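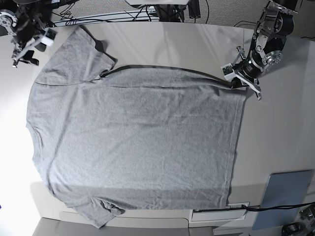
Glass bowl marked Grona, listed as 56 mm tall. Is the height wrong or the attribution?

Asked by Ecaterina Tudose

I am cataloguing a small bowl for resale. Acid-etched mark on the base reads Grona, with a second line I cannot make out. The seller I bought from gave the height as 56 mm. I measure 69 mm with callipers, base to rim, at three points. Diameter is as listed. The Silau price guide gives only one bowl in this pattern and does not state a height. Should I list it as Grona, or as "Grona style" until the difference is explained?

3 answers

Grigore Radu
The pattern was made in two heights. The shorter one was pressed, the taller one mould-blown, and sellers copy dimensions from each other's listings without measuring. Check the base. A pressed bowl has a sharp mould line running down to the foot. A mould-blown one has a ground and polished base, usually with fine concentric scratches under a loupe. If yours is ground, 69 mm is within tolerance and the mark can be taken at face value. The second line is normally the shape number. Rub soft pencil over thin paper laid on the mark and it may come up. List your own measurement and leave the old one out.

surdu_glass
Had one from Avum, sold for 50 plus postage. Didn't measure it.

Unregistered user
Marks get added later. On a worn base the etching should be scratched through by the wear. If the scratches stop at the letters and start again on the other side, the mark is newer than the wear. I would put "marked Grona" in the title, which states what is on the glass and no more. Weigh it as well, some 200 g would be light for the pressed version.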